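Tips from the after-school kitchen and study room

We get a lot of messages from people who are starting up an after-school place of their own, usually in a church basement or an old storefront, and they nearly always want to know about programs and funding. Those are good questions, and we have other pages for them. But after six years of feeding and sheltering teenagers in Erumholm from three in the afternoon until their rides come, I'd say half of what makes the place feel like a home is plain housekeeping, so I've written down what works for us. Take what you like and leave the rest.

Feeding a crowd that arrives all at once

The kids come through the door hungry, and I do mean hungry. Some of them had lunch before eleven. Have something on the counter before the first school bus pulls up, even if it is only apple slices and toast, and save the real meal for five o'clock. If you cut the apples early, put them in a big bowl of cold water with a good squeeze of lemon and drain them when you hear the bus. They'll stay nice and pale, and the lemon hardly shows in the taste.

Rice is our best friend. We cook it in the oven in deep steel pans, one part long-grain rice to two parts boiling water, with a little salt and oil, covered tightly with foil. Give it 30 minutes at 375 degrees and then leave it alone for ten more with the foil on (please don't peek!). It comes out fluffy every time, it frees up the whole stovetop for the beans, and nobody has to stand over it stirring when there are fractions to be explained in the next room.

Our other standby is what the kids call Bilyk soup, because we first made it when we were in the little building on Bilyk Street with two burners and a sink. Fry plenty of onions and carrots, add red lentils, canned tomatoes and water, and let it go until the lentils fall apart. A spoonful of vinegar at the end wakes it right up. It freezes beautifully in flat bags, laid on a cookie sheet until they're solid and then stood up like books on a shelf.

Write on the freezer bags before you fill them. I have written on a great many full ones and the marker skids all over the place.

Lost cups, sticky tables and other small troubles

We served 257 suppers last month, and for a long time every one of those suppers seemed to use up four cups. What helped was a row of hooks and a mug for each regular, with their name painted on the bottom in enamel paint and baked on according to the jar. The teenagers pretended to think it was babyish and then spent a whole afternoon painting them. Each one washes their own. We keep a shelf of plain mugs for visitors and for the ones who haven't decided yet whether they like us.

For sticky tables, skip the spray at first. Lay a warm, wet dishcloth over the spot, go and do something else for five minutes, and the jelly will wipe right off. Dried glue usually comes up the same way, though you may need the edge of an old plastic card. Crayon wants a dab of baking soda on a damp cloth and a light hand.
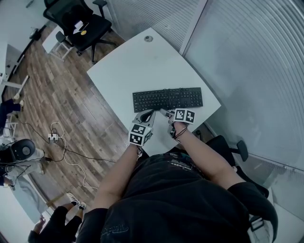
The study room gets just as grubby as the kitchen, only more quietly. Ours has a simple rule that snacks are finished before anybody sits down to homework, and it is broken daily, so I clean with that in mind. White desk tops show every pencil smudge, and I've come to like them for it, as you can tell right away where to wipe. A full-size black keyboard on a white desk is another matter, because the keys hide what the desk would show, and the numeric keypad at the right-hand end gets forgotten altogether. Unplug it, tip it upside down over the wastebasket, give the back a few firm pats, and then go between the rows with a dry, soft paintbrush. Finish with a cloth that's been wrung out until it's barely damp. If your desk has one of those little round cable holes near the far edge, run the brush around that too. Eraser crumbs love it.

Pencils live in soup cans, points up, one can to a table. We sharpen them all on Friday, along with anybody who wants to stay and talk, and some of our best conversations have been had over the sharpener.

Headphones should be hung up, never coiled tight in a drawer. A row of big cup hooks under a shelf does nicely. We put a strip of colored tape on each cord and a matching strip above its hook, and they mostly find their way back.

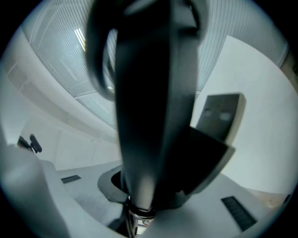

Somora Youth House | Kitchen and Study Room Team

The coat corner

Wet coats were our sorrow for two winters. We had a pile by the radiator that smelled like a dog, and gloves that never met their partners again. Now there's a long rail with 27 wooden hangers on it, a boot tray lined with old newspaper, and a folding drying rack for scarves and mittens. Leave a hand's width between coats if you possibly can, and open a window a crack at the top while they drip. Change the newspaper every night, even if it looks fine.

For the orphan gloves, string a length of twine across the wall and clip them up with clothespins where everyone passes. At the end of the season whatever is left gets washed and goes in the spares basket. Two odd gloves keep a pair of hands warm as well as a matched set does.

Shelves that survive teenagers

Our pantry shelving is a secondhand Rikunex unit, and I'm very fond of it, but any sturdy metal set will do. Put the heavy cans at knee height, the cereal at shoulder height, and the chocolate chips somewhere only you know about. Screw the unit to the wall before you load it, into a stud, and check the screws when you change the clocks.

Tape a list inside the pantry door with a pencil on a string. Whoever opens the last jar of something writes it down. It took a whole school year to catch on, so don't be discouraged if your list stays blank through the fall and you find yourself without peanut butter on a rainy afternoon in April. Keep a jar at the back of the linen cupboard, behind the dish towels.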